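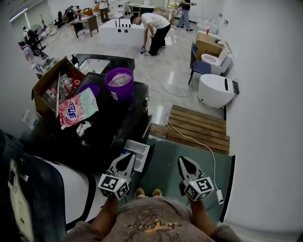
New phone, day one (well, evening)

Filed under: Diary / Phones & gadgets

Half past nine and I've only just sat down. The Mullo is on the arm of the sofa, plugged in, stuck at 97 per cent, and I keep looking over at it like it's a new puppy. I've wanted a Grevon for ages and now I've got one, and I'm pleased, I really am, but what a faff of a day!

It came before lunch. I'd planned to be sensible, finish the invoices and open it at teatime, and of course I had the lid off before the van had turned round. It's lighter than my old one and a bit wider, so my thumb doesn't reach the top corner, and the back is that chalky sort of finish that doesn't show fingerprints. The side button is on the left. Why? I've turned the volume down every time I wanted to lock it, all day long.

Then the moving over. The little setup screen said to put the two phones next to each other and leave them to it, so I did, and it got as far as the contacts and sulked. Started again. Second go it took the contacts and the calendar but none of the texts, and I've got years of texts on there, including all the ones from when we were doing up the flat. In the end I found a menu in the old phone (Settings, then Accounts, then right down at the bottom, Other) where you can save them as a file, and the file went across fine. Photos took until gone four. There were more than 1,580 of them, and I'd guess a good third are of parking signs.

The SIM was another story. Wekard do the little electronic ones now and I thought, fine, let's be modern. You scan the square thing, you wait, you get a text to say it's worked, only the text goes to the old phone, which by then has no signal. I rang them. Forty minutes of pan pipes, then a very nice woman who pressed something and told me to switch it off and on again. Two bars straight away, and then four by the window! I did a little dance in the hall.

Walked down to Montes for a case after that, mostly to get out of the house. They had cases for every phone on earth apart from this one, so it's going about in a sock until the weekend. A clean sock.

Battery: I unplugged it at 100 when I went out and it was down to 81 by the time I got home, with a bit of map and a bit of radio on the way. Not sure what to make of that. The old one would've been gasping, mind you, but the old one is five years old and gasps if you look at it.
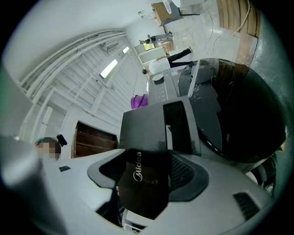 Sigrún Hafþórsson rang while I was doing the dishes and said I mustn't judge the battery in the first week, it's busy sorting all the photos and learning what I use, and hers was dreadful until about the fifth day and then settled right down. She also said to turn off the thing that keeps the screen faintly lit when it's asleep. I hadn't even noticed it was on. Done now, and I do rather miss the clock.

She wanted to know about the camera too, and I had to admit I've taken exactly one picture, of my own knee, getting it out of the sock.

Things still to sort: the bank app (wants a code from the old phone, naturally), the alarm sound, which at present is a sort of harp, and all the emails. It says I have 908 unread. The old phone never told me that and I think I preferred it that way.

Gumaro Nava has asked if he can have the old one for his mum, and I've said yes once I've wiped it properly. I'll give it a fortnight first, in case there's something on there I've forgotten. Must find the box. I'm fairly sure the charger that came with it is in the drawer with the takeaway menus.

98 per cent now. Going up.

Get in touch | All words my own, please ask before copying | Back to top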